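Board index › Manipulation › Cloth and soft objects

Scripted resets between trials: worth it?

m_espiritu wrote:
Hello all, Mark Anthony Espiritu here, from the Diltar group. We compare two ways to start a hanging trial for our two-arm policy. In method A a person drops the garment on the table by hand. In method B the arms lift it and let it fall from a fixed height. We did 15 trials with each. The policy is the same, only the start is different.

Both pictures are from the work with the orange garment. The right gripper holds the cloth in both, and in the second one the pink hanger is on the table also.
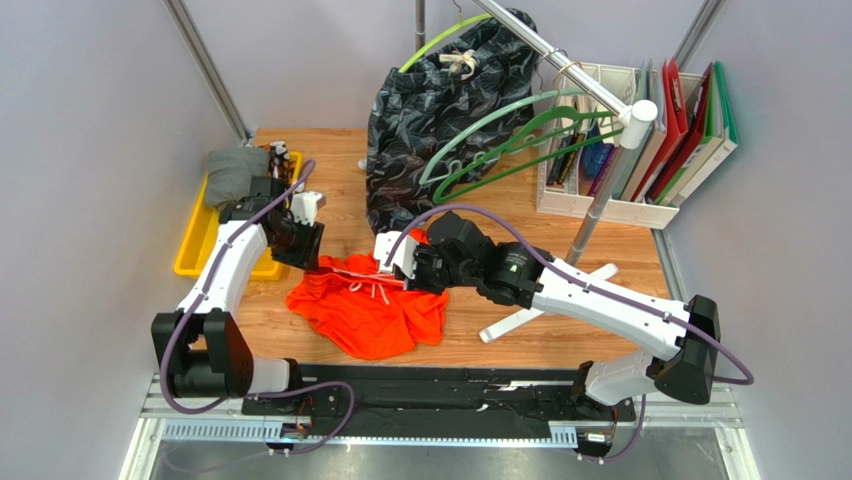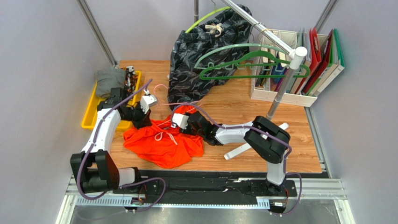 Filed under: Bimanual / Garments / Evaluation

With B the policy finished 3 more trials than with A. My opinion is that the hand drop gives more difficult folds — people throw the cloth, they do not place it. I would like to report only B.

cerham_lab wrote:
I don't agree with reporting only B. You picked the easier start after seeing the numbers. Also 15 per method is small, and a difference of 3 can be luck.

trokis wrote:
Agree with cerham on the sample, but B is at least repeatable. We could never reproduce anyone's hand drops. Do the drawstrings get caught? They cost us a lot of failed grasps.

m_espiritu wrote:
Sometimes, yes. I did not mark it separately, I will do it in the next round. I can go to 85 trials per method, but it needs most of March.

cerham_lab wrote:
Then please do that and put both in the table. If A is worse, readers should see it.

m_espiritu wrote:
Ok, both will be in. I still think A measures the person who drops more than the policy. Estrella has the reset script if somebody wants to try it.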